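3.2 Collecting demonstrations in lived-in rooms

When we began this work we assumed, as I suspect many groups do, that the hard part would be the learning, and that getting people to show the robot what to do would be a matter of patience and a good supply of batteries. We had the patience and we had the batteries. What we lacked was a way of asking for a demonstration that left the person giving it free to move as they would in their own home, and a good part of this section is about how we came round to the one we use now.

Our first round, carried out in October, relied on remote control. The operator sat at a desk with a pair of small leader arms and watched the follower arms over a video link, and we asked for the same household chores that appear in the rest of this paper: tidying a surface, sorting small things from one container into another, putting rubbish where rubbish goes. The demonstrations were usable, and we kept 64 of them for the comparison in Section 5. They were also slow and rather stiff. Operators paused before every grasp, backed away from soft objects, and hardly ever used both hands at the same time, even for jobs where any of us would do so without thinking. Ayuba Kyei, who gave more of these demonstrations than anyone else on the team, described it as trying to tidy a room while wearing someone else's shoulders, and we have not found a better way of putting it.

For the second round we turned to hand-held grippers. The demonstrator carries one in each hand, opens and closes the fingers by means of the handle, and simply does the job. A camera on the tool looks out past the fingers, so what is recorded sits close to what the robot will later see from its own wrist. There is no arm to wait for and no delay to get used to, and the tools can be taken into a bedroom or a kitchen in a shoulder bag. We used this way of working for all 265 of the remaining demonstrations, and it is the one we mean from here on when we write "hand-held."

The rooms themselves matter a great deal to us. We asked each household to leave things as they were, apart from putting away anything private, and we brought no props of our own. The chore we call clear-and-sort is a fair example of what this gives us. The demonstrator works between a flat surface and a bin, and has to decide, item by item, what is to be picked up and where it should go. Soft toys, wrappers, small boxes, and thin packets turn up side by side, and they ask quite different things of a pair of fingers (Figure 4). 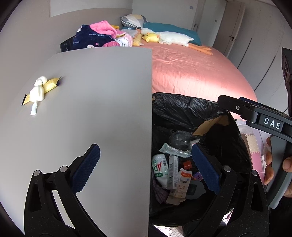

Figure 4. Clear-and-sort with two hand-held grippers, seen from the tool camera. A small plush goose lies on a yellow packet on the light grey board; the lined bin is to the right of the board.

Pairs of objects such as the two on the board in Figure 4 deserve a word, for they gave us more to think about than we expected. A soft thing lying on a flat thing can be handled in several sensible ways. One may lift the toy first and come back for the packet, or steady the one with the left hand while drawing the other out with the right, or take hold of both together and part them afterward. We gave no instruction about this, and our demonstrators made free use of all three. A policy trained on an average of these would do none of them well, and so we label each demonstration with the order in which the objects leave the surface and let the policy settle on an order before it begins to move. Seraina Gasser wrote the labeling tool, which we call Buso, and it is released along with the data.

The bin is difficult in its own way. Looking down into one, a camera meets clear plastic, crumpled film, dark packets against a dark liner, and cardboard at odd angles, and it is not easy even for a person going through the recording to say where one item stops and the next begins. We do not ask the policy to pick out single items inside the bin. It needs to find the opening, bring the fingers over it, and let go, and for that we found the rim and the liner to be enough. We mention this chiefly so that readers who want to use the data for picking from clutter will know that the contents of the bins have not been labeled.

A few practical notes may save another group some trouble. Each demonstrator had 12 practice tries before we recorded anything, and those tries are left out of every count in this paper. Most people begin by closing the fingers much too hard, and a plush toy is a kind teacher in this respect. We asked demonstrators to keep both tools raised for a moment at the start of a recording, with the fingers open, which gave us a clean point for lining up the left and right streams. People forget to do this. When they did, we lined the streams up by hand and marked the recording, and the marked recordings can be dropped by anyone who prefers to do without them.

We should also say something about the background. In a lived-in room the camera takes in beds, clothes, doors, and whatever lies on the floor, and all of it shifts across the view as the hand turns. In early training runs the policy paid far too much attention to large bright areas such as bedding, and would drift toward them when the surface was nearly clear. Cropping the view more tightly helped with this but cost us sight of the second gripper, which the policy needs if the two hands are to keep out of each other's way. In the end we kept the full view and trained with the colors of the outer part varied at random. The effect of this choice is reported in Table 2.

The two households that took part for the longest, which we call Patico and Seneck after the names their recordings carry in the data set, were visited again once training was finished, so that the robot could be tried in rooms it had seen only through the hands of the people who live there. Those trials are the subject of the next section.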